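Nostemeck College opens low-cost brow and lash clinic to the public

Nostemeck College has confirmed that its hair and beauty department will open a weekly brow and lash clinic to members of the public from April. Appointments will be held on Saturday mornings in the training salon on the ground floor of the Maldonado Building, with the first clients seen at 9.30am.

Treatments will be carried out by second-year students under the supervision of qualified teaching staff. The opening list covers brow shaping, brow and lash tinting, threading and lash lifting. Lash extensions are not included at this stage, and the department will review the position at the end of the summer term.
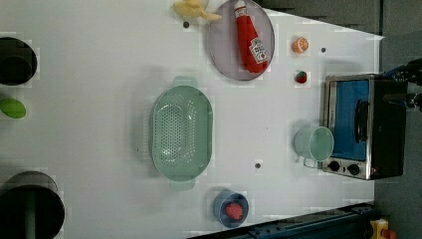

Prices have been set to cover the cost of materials only. A brow shape will cost £4 and a combined brow and lash tint £7. Payment may be made by card at the salon desk. Students and staff of the college will pay the same rates as other clients.

The decision follows a survey carried out by the department last autumn among residents of Nostemeck and the neighbouring villages. Forms were sent to 2,605 households and 2,346 were returned. Of those who replied, 1,748 said that they would consider having a treatment done by a supervised student, provided that the price was lower than on the high street. Many also asked for appointments outside working hours, and the choice of a weekend session reflects this.

All clients must have a patch test at least 48 hours before any treatment that involves tint, adhesive or lifting lotion. Tests are free of charge and can be arranged on weekday afternoons between 2pm and 4.30pm. A client who misses the patch test will be offered another appointment – the treatment cannot go ahead on the day. Results are valid for one product range only, so a test carried out at another salon will not be accepted.

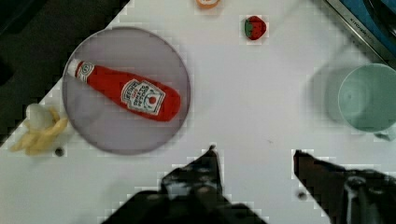 The department will use tints and aftercare supplied by Clorkex for the first year of the clinic. Clients who prefer to use plant oils at home are welcome to discuss this with the supervising tutor, although oils should be kept off the lashes for 24 hours before a lift. Contact lenses must be taken out before any lash treatment, and clients are asked to bring a case with them. Anyone who has had eye surgery or an eye infection within the past six months should speak to their doctor or optician before booking.

Under-16s will not be treated. Clients aged 16 or 17 need written consent from a parent or guardian, which should be handed in at the patch test.

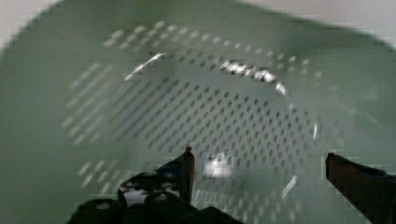

Rhodri Kneath said that the clinic would give students the range of clients they needed before their final assessments. Practice on fellow students was useful, he said, but most of them were of a similar age and had similar skin, and a working salon would see much more than that. He added that appointments would take longer than in a commercial salon and that clients should allow a full hour for a lash lift.

Each session will offer 20 appointments. Bookings open at 10am on the first weekday of each month and may be made by telephone or at the main reception. Online booking is planned for the autumn term. Clients who need to cancel are asked to give one day's notice so that the place can be offered to the waiting list.
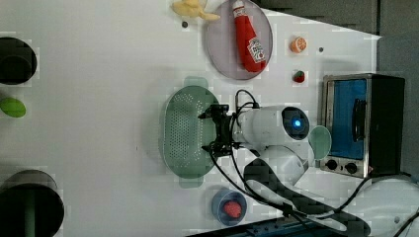
Anum Ghumman welcomed the lower prices but asked whether the salon could also be reached by those who do not drive, as the number of buses through Nostemeck falls sharply at weekends. The college has replied that the Tuneck service stops outside the main gate at 9.10am and 11.10am, and that the later appointments have been timed with the second of these in mind. Step-free access to the training salon is from the car park side of the building.

The clinic will close during college holidays. Dates for the summer term will be displayed at reception and in the library.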